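Email Newsletter Tips for Small Workshops

Posted June 2022 by Lizeth Lozano

If you run a small shop and sell what you make, a mailing list is still the cheapest way to reach people who have already bought from you. These tips come from the list we keep at Bovside, plus what I have picked up helping Jinfeng Ren set up the one for Frerichs.

Collect addresses at the counter

Put a sign-up sheet next to the register and leave a pen on a string. Ask for a first name and an email address and stop there. When we also asked for a phone number, people put the pen down. Type the sheet into your list the same evening, while you can still read the handwriting.

Get permission and keep the proof. Hold on to the paper sheets in a folder, sorted by month. If someone writes in to ask why they are getting mail from you, you can tell them where they signed.

Start small

Our first mailing went to 200 people. That is plenty. A list that size lets you read every reply and fix mistakes before many people see them. The list has more than 900 names now and the work per mailing has hardly changed.

Write the subject line last

Write the message first, then pull the subject line out of it. Say what is inside: "Stool class moved to the small room" gets opened by the people who care about the stool class. Leave out capital letters and strings of exclamation points. Keep it short enough to read on a phone.

One message, one job

Decide what you want the reader to do and build the mailing for that. If you have a sale and a class to announce, send 2 mailings a few days apart. We tried combining them in May and had several calls from people who thought the class was on sale.

Put the date, the price and the link near the top. Anything you want to say about the weather or the new bandsaw can go at the bottom.

Pictures

Keep pictures small so the message loads on a slow connection. Two is enough for most mailings. Take them in daylight if you have a window, and wipe the phone lens with a clean cloth first. Always type the important details as text, as many mail programs block images until the reader clicks.

Test before you send

Send a copy to yourself and one to someone who didn't write it. Open it on a phone and on a computer. Click every link. Check that the reply address goes to an inbox somebody reads. Jinfeng sends hers to an old account with images turned off, and that catches most of the layout trouble.

How often to send

Once a month works for a shop that sells furniture or tools. Every other week is fine if you run classes. Pick a schedule you can keep in your busiest season. If you have nothing to say that month, skip it.

Clean the list

Twice a year, remove addresses that bounce. Send a short note to people who haven't opened anything in 10 months and ask if they want to stay on. Take off the ones who don't answer. Remove anyone who asks, the same day.

Software

We use Drirora for sending and a plain spreadsheet as a backup copy. Frerichs uses Skulley, which is slower to set up but has better sign-up forms. Either will do the job. Export your list to a file after every round of new names and store it somewhere other than the shop computer.

Social media

Post the newsletter link on your social pages the day after it goes out. A couple of lines and the link will do. Put the sign-up form in your profile too, and check now and then that it still works.
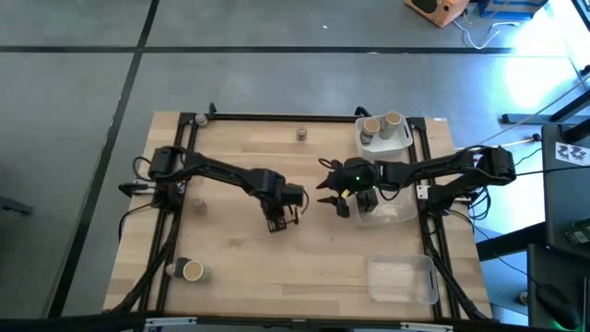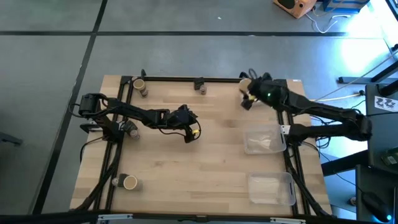

Both: wooden tabletop with black arms, gray floor.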